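Lab notebook » Simulation » Rules and good practice
Sunday, November 18, 2018
By Dinesh Rawat

Continuing from the entry about the reset rules. Yasmine asked me to write down what we agreed for the microwave button task, so the people on Eltov and the people on Endex do not count success in two different ways again.

The problem first. In the old log we have 1,294 episodes marked as success. I opened some of them yesterday and in several the arm is only near the panel when the episode ends. The checker was looking at the distance from the tip to the button, and near was enough. For a real kitchen this is no good, a person wants the button to be pressed. So the old number should not be quoted in any report until we run the checker again.

Rules from today:

1. Success means contact with the correct button, and after it the tip moves away. Touching the panel next to the button is a fail.
2. An episode is stopped at 900 steps. No extension "because it was almost there".
3. Contact between any arm link and the cooktop, the knobs or the door handle is written in the log as a separate event, also when the button was pressed correctly.
4. The seed and the scene version go in the log before the run. Abdelilah lost one day in April because of this.
5. Whoever changes the checker does not approve the change.

Rule 3 made the longest discussion. Essam thinks that light contact with the range is harmless in simulation and we lose good episodes. I agree that nothing breaks here, but the same policy will later be moved to hardware, and a microwave over the range means the arm must always pass in front of the stove to get to it. If we do not record these contacts now, we will learn about them in the worst place.

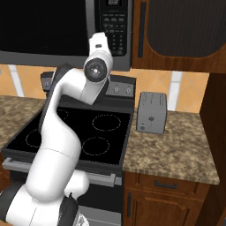 Simulated kitchen, arm up at the microwave panel.

From this view I cannot say if the tip is on a button or only close to it. I looked at it for a long time with Yasmine and we gave different answers. For me it is the best argument that a still should not be used as proof of success. Please attach the contact log. A still is fine for showing the layout.

One more point, the bend of the arm. It hides part of the burners from this side, so for rule 3 we also do not trust the eye. Belhaj scenes have the same difficulty, I think, but I did not check them yet.

Test of the new checker: 15 episodes with the old policy, 15 with the new one, same seeds. I will start them tomorrow morning and write the result under this entry. If somebody needs the machine, tell me before.

Still open:
- how long the contact must last to be a press (Taltus documents say nothing about it)
- does a double press count as one success or as a fail
- who runs the checker on the old log

Comments

Essam Fawzy: I accept rule 3 if it stays a separate event and does not make the episode fail. Can you write this more clearly?

Dinesh Rawat: Yes, it is separate. The episode can be a success and have a contact event.

Ľubica Doležal: Double press should be a fail. On many microwaves it adds more time.

Abdelilah Alaoui: It was a day and a half. I can take the old log.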